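Progress report for March — Clamalik cell, Stidthorpe

Dear Bello,

Thank you again for your patience while we got the arm back in order. Dariusz refitted both fingers and checked the wiring on Thursday, and Weronika has been running the block and lid routine ever since.
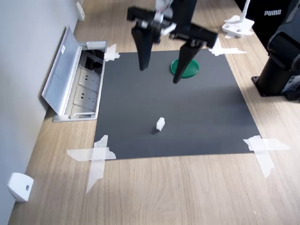

Gripper over the work mat, with the green lid and white block.

We have now logged 673 cycles, with three stops — all of them cleared by re-zeroing the fingers, I'm glad to say.

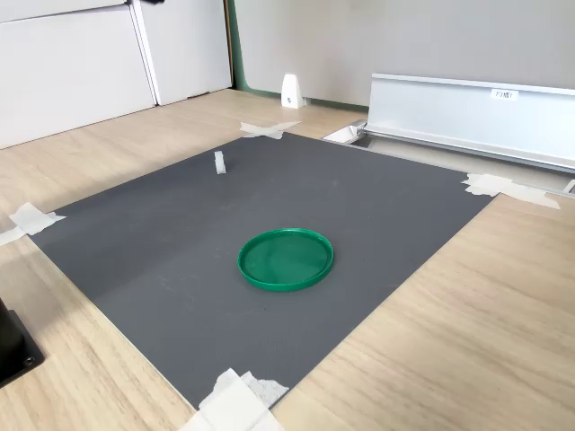 The mat is taped at its 4 corners, and Lachlan would dearly like a proper fixing plate, which we have priced at $60 and hope you'll approve.

Warmly,
Marama Nepia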